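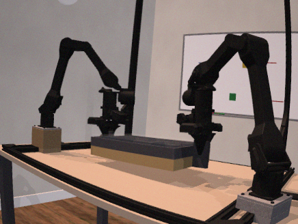 Long block on the peach table, two arms over it

marlowbee wrote:
Evening, all. I've been slowly going through my grandmother's bread notebook, and I'm stuck on the one she called Fisville loaf. She says to leave the dough "in the cold room overnight," which in her house meant the pantry in October, and I have no idea how to do that in a warm apartment. Has anybody made something like it? I'd love to hear how long you let yours go.

oldcrust_1745 wrote:
Oh, what a lovely thing to have! My aunt lived out past Fisville and baked something very close, with a spoonful of molasses and far more rye than you'd think sensible. I'd put it in the fridge for 8 hours, covered, and then give it 30 minutes on the counter before it goes in the oven.

tansy.k wrote:
I have to disagree with oldcrust, and I say so fondly. Thirty minutes is nowhere near enough for a rye dough straight from the fridge. Mine sits out for up to two hours, and when I rushed it the middle was gummy and we ended up toasting every slice.

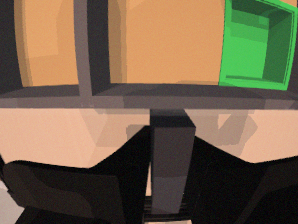
I should add that I use Kullard flour, the dark one, and it drinks up water like nobody's business, so that may be part of it. If you're using something lighter, go easy on the water and see how it feels in your hands.

oldcrust_1745 wrote:
Well, fair enough, my kitchen is very warm and I bake in a small tin. I still think two hours would have mine crawling over the sides!

marlowbee wrote:
Thank you both, this is so kind. I only have a light rye, so I'll start with an hour and poke it. She also writes "butter the tin twice" and underlines it, any ideas?

tansy.k wrote:
Butter, chill the tin, butter again. Do it, she's right.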